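Can a robot tidy a shelf yet?

Posted on Aug 6, 2022 in Home, Machines

I got another email this week asking when I think a robot will be able to do the chores. The last time I wrote on this was in June, after I tried the Vevorora floor mop, and my answer then was "floors yes, everything else no." I have read a bit more since, so I'll give a longer answer.

Floors are easy because they are flat and the machine never has to pick anything up. My mop has done 105 runs according to its app. It got stuck under the radiator on 6 of them. I can live with that.

Shelves are a different job. To dust a shelf you have to take the things off it, wipe, and put them back. The things are all different shapes. Some are thin and tip over if you touch them wrong. A person does this without looking very hard. An arm has to decide where to put its fingers, how hard to squeeze, and how to get back out without knocking over whatever is next door.

Most of the work on this gets done in simulation first. A company called Dmytriv puts its arm in a made-up room on a computer and has it reach for ordinary clutter over and over. When a simulated ornament falls over, you reset the room and go again. I used to think this was a dodge. Now I think it makes sense, at least for the early part. You would go through a lot of ornaments otherwise.

The trouble comes when you move to a real room. Avatside, who sell a small arm for packing benches, say on their site that they ran 777 practice picks in simulation before trying one on a bench, and then had to change the grip settings anyway. Soap was one of the items that gave them trouble. I believe it. I drop soap myself.

Shop floors are further along than houses. The Zillari warehouse near me has 2 arms moving boxes from one belt to another. But the boxes are all the same size and they come in the same way up. My bookcase has never been that organized.

So my answer for now is still no, for shelves. If you want the dusting done this weekend you will have to do it. I'd guess an arm that can clear one shelf and put everything back will be shown off before long, and one I can afford will take a good while after that.
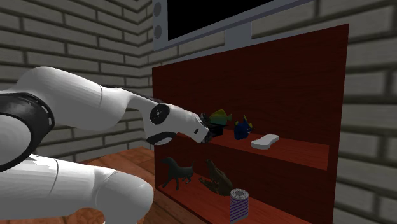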